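Kastlow craft tables are back for the spring
March 16, 2001

I got the word this morning and I'm so pleased – the drop-in craft nights at Kastlow Hall are starting up again, and they'll run right through August. Last year's sign-up sheet filled before I even found a pen!

Doors open at 4 and you can stay as long as you like (I usually do).

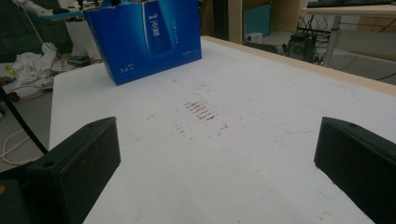
There's room for 19 people a night, so do call ahead. Bevby Paper is giving us 100 sheets of the heavy drawing stock, and the Urnetti bakery next door is sending over rolls. I tried the cheese ones last fall and had three.

Bring your own scissors if you're picky about them – I am. Parking is in the Nasr Street lot, and please use the side door after dark.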